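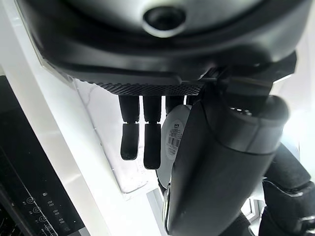

Slide 1. White, round, darker at the rim.

14 shares · 6 comments

Speaker notes: The Round White Thing Problem
Marlene Tremblay, Flarthorpe Household Swap, March session

Leave slide 1 up while people find chairs. Don't talk over the coffee machine, it wins.

Ask for hands: who has a round white thing in a kitchen drawer they could not name under oath? Wait. There are always more hands than people want to put up. If the room is shy, put up your own.

Then say that edge-on, most of them look alike. A smooth curve, a rim, and you're left guessing whether it's a shallow cup or a lid with ambitions. Most of us make this identification at seven in the morning with the drawer half open, and we get it wrong, and the thing goes back in.

SLIDE 2 (the drawer diagram)
My own count, done last winter over one long evening with the radio on. 172 objects in the kitchen that were round and more or less white. Pause here for the disbelief. I live with one other adult and a cat.

Of those, 31 had no partner. Saucers without cups, cups without saucers, lids for jars I gave away when we moved. One turned out to be the drip tray of a plant pot. I had been serving olives in it – people had been complimentary.

SLIDE 3 (three piles)
Keep this part quick, they've read it in the handout.
Pile one: you can say its name and the last time you used it.
Pile two: you can say its name.
Pile three: you say "oh, that's the, um."

Pile three is the talk. Lotte Verbruggen wanted me to call it the Maybe pile, and I've told her that in my house Maybe is where things go to live forever.

SLIDE 4 (picking it up)
Pick the thing up. I know how this sounds. But sorting by looking down into a drawer is how you end up with the same drawer. Hold it between finger and thumb and turn it side on. Does it have depth? Will it stack with anything? Is there a lip where something is meant to sit? Then turn it over and look for a foot ring. A foot ring usually means it was made to stand on a table. Without one, try it on top of every jar you own before you let it near the good plates.

(Pass the basket of samples around now. Oliwia starts at the back row. Last time the basket came home with one more item than it left with, so keep an eye on it.)

SLIDE 5 (the argument)
Tell the Wojciech story if there's time. He kept a set of Plisutico ramekin covers for nine years in case the ramekins came back. They had been lent to a cousin. The cousin had been using them for screws. When the two halves were finally reunited, the covers didn't fit – they belonged to something else, and he still doesn't know what. He has kept them.

Don't do the voice. His sister may be in the room.

SLIDE 6 (what to do tonight)
One drawer. Don't start on the cupboard over the fridge, I beg you. My whole kitchen took 73 minutes of sorting, then most of a week of stepping around a box in the hall.

Pile three goes to the swap table with a blank label tied on. Somebody always recognizes it. Marianna Bielecka identified four of mine before she had her coat off, one of them as hers.

Questions
They will ask about beige. Beige is round white with a bad lamp. Count it.
They will ask about plastic. Same rules, fewer feelings.
If they ask whether the olive dish went back under the plant, say yes. It did, for a while.

Swap table closes at 8:30. Chairs against the wall, please, legs facing in.

Related
- Twelve Mugs, Two Adults: Notes from the January Session
- How to Label a Thing You Can't Identify
- Lotte Verbruggen on the Case for Maybe
- Swap Table Rules, Revised Again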